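Glare on a light wood-look tabletop, wax it or leave it?
Home & Table forum > Furniture care
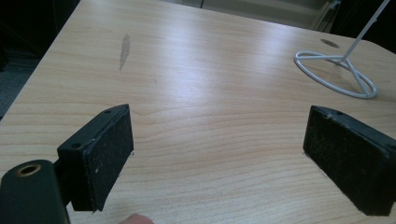

The table with the overhead light on.

philomena_mcg wrote:
Hello all, and thank you for letting me ramble. I bought this one secondhand in Iston and I do love it, the light tan with the honey streaks, and that rounded corner at the far end (kind to hips!). But whenever the ceiling light is on I get that big whitish shine across the middle and the grain just disappears. It's laminate, so I know I can't sand and oil it like my mother's old one. Would a paste wax calm it down? My sister Kristine swears by it, and she has waxed everything she owns, including a mailbox.

Bostevum723 wrote:
Please don't wax it, Philomena. Wax has nowhere to go on laminate, so it sits on top, gets smeary, and gives you more shine. I did it to a desk and spent 3 evenings getting it off again. Dish soap, warm water, soft cloth, dry it with the grain.

caoimhe_d wrote:
I'm going to disagree a little, in a friendly way. A very thin coat buffed hard did no harm on mine, and it hid some tiny scratches. I'll grant you it did nothing for the glare.

Bostevum723 wrote:
Fair enough, but glare was the question :)

cillian_in_esuvstead wrote:
I'd look at the light before the table. We had a bare bulb over ours and it was like eating on an ice rink. A frosted shade made a world of difference, and so did turning the table so we weren't looking straight into the reflection. A linen runner helps too, if you can stand ironing one.

philomena_mcg wrote:
You are all so good. I'm going to start with the soap and water, then try a softer shade, and the wax can stay in Kristine's cupboard. Cillian, do you remember what kind of shade it was? I have a low ceiling and tall sons.

cillian_in_esuvstead wrote:
A flat drum one with a diffuser across the bottom. I'll measure it tonight and post the size.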